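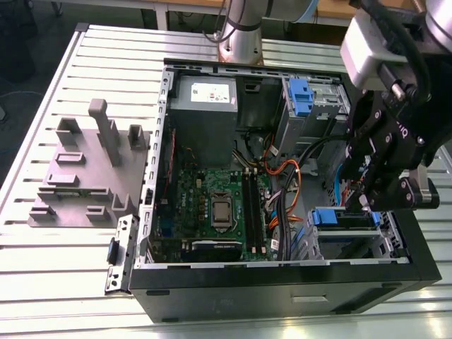
Plorico desktop teardown set
README

Contents

This folder holds the notes and pictures for the desktop tower part of Plorico. It covers office machines opened up for parts: the case, the power supply, the memory, the graphics card and the drives. Laptops are kept in the Edovura folder and use different part names.

There are 893 records, one per part handled. Of these, 104 are hard drives.

How the towers are laid out

Each tower is laid on its side with the side panel off. Parts are named by where they sit in the case, not by maker. "Caddy" means the plastic carrier around a drive. "Cage" means the metal housing that the carriers slide into. Older notes by Hugo Besnard say "tray" for both – these have been left as he wrote them.

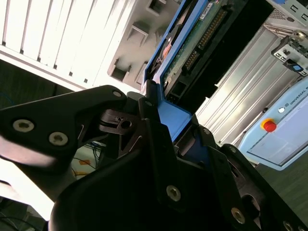

Drives are logged with the carrier still on. If a drive is later taken out of its carrier, the carrier gets its own record and the two share a number. Serial numbers are not included.

Fields

part: name from the list in parts.txt
position: bay, board, slot or loose
cables: which leads were attached when the panel came off
state: whole, damaged or unknown
note: free text, often blank

Known problems

The cable field is patchy. Séverine Joly filled it in from memory for the first batch, so treat those entries as a guide only.

Some memory slots were logged as memory sticks. Osamu Takagi has corrected the ones he found.

Use and contact

Free to use within Prinel. Ask Monique Guérin before passing it on. Corrections go to Jacqueline Chevalier – please give the record number and the field.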